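Zadura Wrist Camera and Gripper Trial
Minutes of the review meeting, Feb 28, 2025

Present: Elsie Hollis (chair), Glenys Naylor (minutes), bench staff
Apologies: none

1. Previous minutes

The December minutes were accepted with one correction: the torque limit in item 4 refers to the Drunero gripper only.

2. Camera placement

The wrist camera stays on the Catterall bracket for now. Its view takes in the linkages and the center finger along with the coffee machine and the dark cylinder with the yellow end. The table edge and the wall beyond it are usable as background references. Exposure was locked for all recordings. 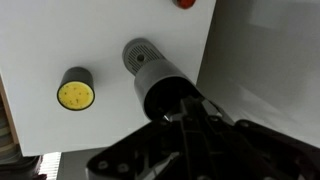

Glenys asked whether the linkages take up too much of the image to leave enough for pose estimation. The chair replied that the mask file covers them and that the remaining area has been adequate so far -- adequate meaning the estimator returned a pose, which says nothing about its accuracy. A check against the fixed overhead camera was agreed.

3. Gripper comparison

Two grippers were compared, the Drunero linkage type and the Latach parallel type, on the same arm and controller. The logs contain 381 approach attempts in total. The Latach closes faster. The Drunero is easier to set at low force, and its fingers showed less play after re-tightening.

Textured faces such as the speckled yellow one gave stable feature matches. The matte gray shell of the machine gave few, and the low-contrast lettering on its side could not be relied on. The slotted grate with the round hole was the best landmark on the machine.
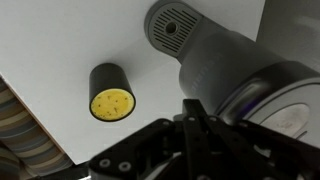 Elsie noted that a repeating pattern of slots can also produce false matches one slot over, and she wanted the round hole weighted above the slots before any more runs were logged. This was accepted. The matcher settings will be versioned with the recordings.

Glossy surfaces remain a problem. Reflections on the dark band shift with the wrist, and the depth values there are discarded at present. Polarizing film was suggested and deferred on cost.

4. Controller

The controller dropped its connection three times during the Latach runs. The cable was replaced and the fault has not come back, but the cause is not established. Firmware stays at the current version until the comparison is closed. A request to move to the newer trajectory planner was declined for the same reason.

Low approaches with the Drunero need a larger clearance margin at the outer end of the left linkage. The margin is to be set in the planner, with no change to the hardware.

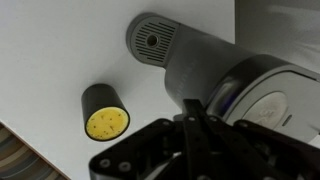
5. Actions

Glenys Naylor: compare wrist poses with the overhead camera and circulate the error table.
Elsie Hollis: revise landmark weights and rerun the matcher on the existing logs.
Bench staff: inspect the Drunero fasteners before each session and record the torque.

6. Next meeting

To be called when the error table is ready.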